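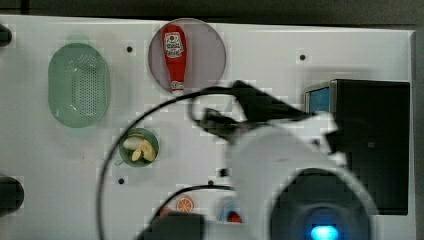 October, notebook 2, drainage and rinse trials for the bean soaking work. Picked up from where Soon-im left off. The Flalton beans have been sitting at 246 g per batch dry, and I kept that so her numbers still line up with mine. Soak in tap water overnight, drain, shake, weigh, rinse, drain again, weigh again. The oval colander, the pale green one with the small holes in rows, is what I want to settle on for the drain step. Small holes drain slower than the wire sieve but skins don't get caught in them, and skins in the mesh were throwing off the second weight. Gun-woo still prefers the sieve. We can run both on the next batch and stop arguing.

Batch 3 came out heavier than the first two after the soak. Checked the scale with the brass weight, fine. Checked the label on the bag, and it is from the Watberg lot, not Flalton. So batch 3 doesn't count. I moved the Watberg bag to the lower shelf and wrote the lot on both sides with marker.

Drain time: 2 minutes by the wall clock, then a single shake. Arturo was shaking until it stopped dripping, and his weights run low because of it. Asked him to redo his.

Water hardness strips came from Allico. Haven't opened them. Kyung-tae wants one reading at the start of each soak and one at the end, logged in the same column as the temperature. I would put them in their own column.
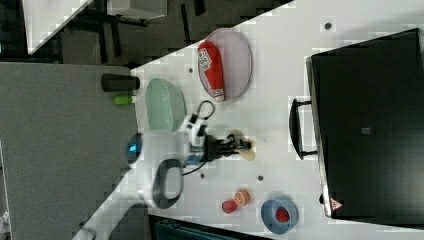 Cooking side, for Cillian. Split skins after the simmer were worse in the unsalted pot again, same as last month. He wants to spread the cooked beans out in a single layer and sort split from whole by eye, which needs something wide with a low edge. The big oval plate with the thin rim would do, and being see-through it can go over dark paper so the loose skins show up. Sort while warm, they tear more once they cool and stick.

Total dry stock left, Flalton only: 1194 g. Enough for four more batches with a bit over. Ask Yoon about reordering before we start on the salt series.

To do: relabel tubs, redo batch 3, find the lid for the tall pot.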